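Laundry day in a small space

The laundry cupboard in our Costthorpe flat is two shelves and a door that sticks. Everything that comes off the line in summer has to be folded somewhere else, and for years that meant the end of the bed, where half of it stayed until June.

The change that made the most difference was giving the finished pile a place of its own. A green plastic basket against the wall, folded cloths stacked beside it, and the rest of the floor kept clear. Colours help too – orange, blue and magenta are easy to tell apart when you want one in a hurry.
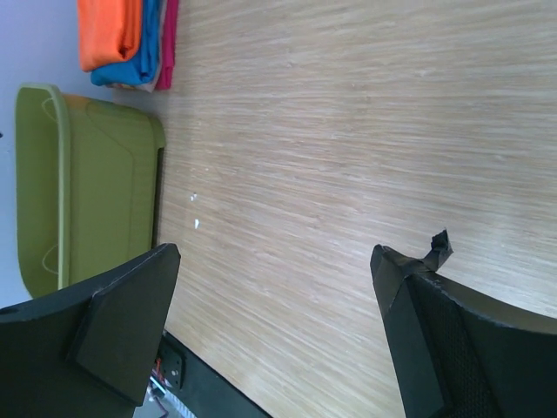

Storgate Home, Issue 2

Baskets like these are sold at Buditz and at the market in Ham. Buy one you can carry on one hip. Anything larger gets filled, and then it sits there.

Tops are harder than cloths. Lay the garment flat on a hard surface and smooth the lower half before you touch the rest. Fold the sides in so the edges run straight, then bring the top down over the bottom. Creases in the upper layers can be pressed out by hand as you go.

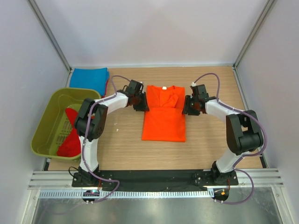
Orange garment, partly folded, with the lower section lying flat.

Heavy jumpers are better rolled, and fitted sheets are a matter for another issue.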